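The gripper that reported a closed hand

Fault notes from June. The tool is the hand-held gripper we use to record pick-and-place demonstrations, and the problem was a width reading that stopped agreeing with the fingers.

The logger writes jaw opening as a number between 0 and 95, in millimeters. On one session it sat at 16 and stayed there for the rest of the file. The fingers kept moving and the log did not. Playback showed a hand that approached every object already closed.

I suspected the encoder first, because the Sikeo unit we used before had failed that way. I swapped the cable, reflashed the board, and ran the Flundent self-test, which passed. It passes on any sensor that answers on the bus. It does not ask whether the answer changes.

The job was sorting soft items in and out of a cardboard box on a covered table, with two grippers available.

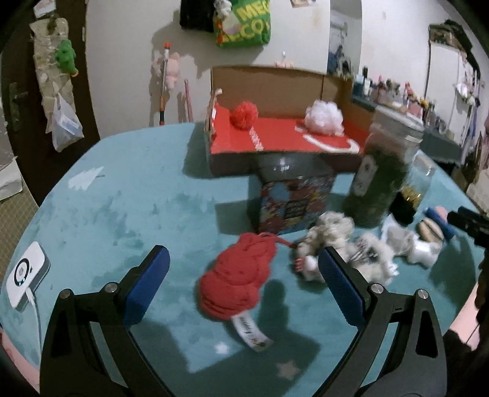
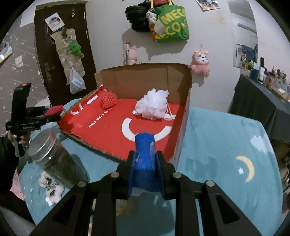

Photos: gripper cameras, own work. Reuse with a link back.

Soft objects made the fault harder to spot. A rigid block stops the jaws at a known width, and a wrong number stands out. A plush toy or a mesh bath puff compresses by a different amount each time, so almost any reading looks plausible. I had been checking the plots by eye and accepted several bad takes.

The cause was mechanical. The magnet that the encoder reads is glued into the end of a shaft, and the glue had let go. The shaft turned, the magnet stayed where it was. Pushing it with a toothpick moved the reading straight away.

Repair: clean both faces with alcohol, fresh epoxy, 90 minutes under light pressure, then recalibrate fully open and fully closed. The Ortuño jig holds the shaft square while the glue sets. Without it I got the magnet in crooked and had to start over.

The more serious part is downstream. Five of the bad takes had already gone into a replay test on the Bullix arm. The arm received a closed-hand command during the approach and pushed its fingertips into the tabletop. The force limit tripped and it stopped. No damage beyond a scuffed pad, but the limit was the only thing in the way – there was no check on the data at all.

There is one now. The logger rejects any take where the width changes by less than 5 mm from start to finish, and each session begins with a full open and close before the first pick. It would still miss a magnet that slips partway through a take. I have a second test for that half written – it compares the logged width with the finger positions in the video – and it throws too many false alarms on the red objects to be usable yet.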